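Rurnico brings robot arms to its returns benches, with the bench staff in charge

For immediate release

Rurnico, which sorts and refurbishes returned household goods and small hand tools for shops and online sellers, has begun using pairs of robot arms at its sorting benches. The first benches went into daily use in March, after a long and rather patient spell of trials, and we are very pleased to be able to share how they are getting on and what they mean for the people who work beside them.

Anyone who has stood at a returns bench will know the job. A carton is opened, the things in it are laid out, and each one has to be picked up, turned over and put where it belongs, be that repair, cleaning, spare parts or recycling. It is careful work, and over a long shift it is hard on the wrists and shoulders. When we asked our staff last year which part of the day they would most gladly hand over, the answer was the reaching and lifting — the same few movements, made again and again until home time.

The arms were fitted by Gradent, who build and install handling equipment for small warehouses, and the benches were laid out together with Schouten, a workplace design practice that spent the better part of two months on our floor, watching, measuring and asking a great many questions. Their first drawings were changed a good deal once the bench teams had had their say, and the benches are much the better for it. 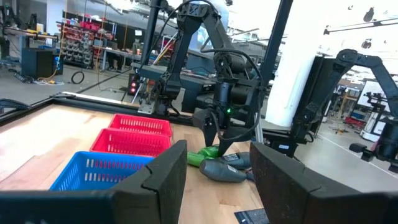 Training has been the largest part of the project, and the part we are proudest of. So far 40 members of staff have completed the bench course, which is taught during paid hours and takes place at the benches themselves. They learn how to guide an arm through a new movement, how to correct it when it takes hold of something awkwardly, and how to stop it at once if they are not happy. Many had never worked with a machine of this sort before, and several have since gone on to teach their own colleagues, which has been lovely to see.

The daily work changes in ways large and small. A person who used to sort from the start of a shift to the end of it will now spend part of the day looking after the arms and the rest on inspection and repair, where a trained eye is still needed and where we have long been short of hands. Shifts have kept their old hours and breaks. Pay for those who complete the course goes up by one grade, and no post has been removed as a result of the change — a promise we made in writing to all our staff before the first arm was ordered.

During the trials the arms handled 1,462 items, of which 712 were hand tools and the remainder kitchen and household goods. Glossy and rounded things gave the most trouble, and soft packaging is still left to people for the time being. Records for every bench are kept in Gotis, our stock programme, so that the teams can look back over a shift together and decide what the arms ought to practise next.

Further benches will follow once the present teams tell us they are ready, and we are in no great hurry. Customers should notice no difference in how returns are booked in or reported.

Rurnico employs more than 500 people in sorting, repair and transport. Members of the press who would like to visit the benches are warmly invited to get in touch with the Rurnico press office, which is open from 9 am to 4 pm. Visits last about an hour, and sturdy flat shoes are required on the work floor.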